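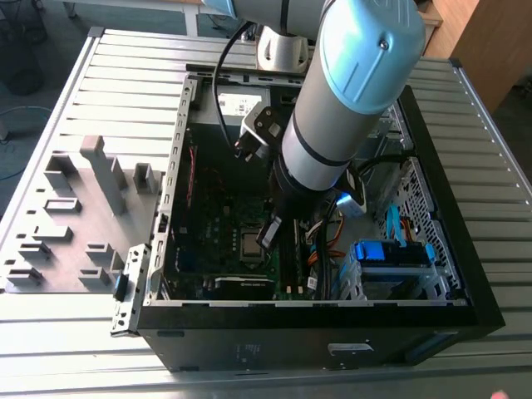 Is a dearer gripper worth the money for taking old computers apart?
For most of what we tried, it made less difference than the price list suggests.

Home | Bench Notes | Galleries | Grippers | Contact

Gripper trials, part 3: desktop towers
Last updated: June
Reading time: 3 minutes

I came to this round with low expectations and left with most of them intact. We had two grippers on loan, the Vornis and the Fledilus, and both arrived with brochures full of the word "effortless". Anas Cherkaoui ran the arm, I kept the notes, and the job was the inside of a desktop tower: memory sticks, cable plugs, drive trays and the catch on the processor socket. The bench is the one we used for the Kidadwood door lock trials, so anyone who read those pages will know how I feel about demo videos.

The black gripper has one narrow finger pointing down towards the motherboard, near the processor. I like a thin finger in a crowded case. I like it less when the maker's figures for grip strength were plainly taken on something fat and square.

The tower is on its side with the panel off, which is how every sales demo has it too. Getting the panel off is a job in its own right, and neither brochure mentions it. The orange, yellow and red power leads coming out beside the drive bays are my idea of a fair test. Hard parts stay where you left them. Cables don't.

The grey plate to the left of the computer carries nine raised holders in different shapes. Fixed holders flatter any gripper, in my view, and I'd like to see the same work done with parts tipped into a tray.

What we did

Each gripper got 24 goes at each task, with the same arm and the same Rivadeneira controller. Anas wanted 200. He may well be right, but the loan period wasn't that long, so treat what follows as an opinion with some counting behind it.

On memory sticks there was nothing between them that I'd put my name to. Both managed the latches, and both now and then pulled at a slant and had to start again. The Fledilus was quicker on drive trays. The Vornis was better at small plugs, mostly down to a slimmer tip, and you could probably file something similar out of scrap.

Neither could be trusted with the processor catch. Anas got it working nicely one evening after a lot of fiddling with the approach angle, then we swapped to a tower of another make and were back where we started. The makers call this "re-teaching". I call it an evening gone.

The Fledilus costs 3,000 more than the Vornis before you've bought a single spare finger. For a shop that sees the same model of tower all day, perhaps. For mixed scrap I'd keep the cheaper one and spend the difference on a better camera, though I have my doubts about those as well. Cameras are the next gallery, once Anas has finished arguing with the mounts.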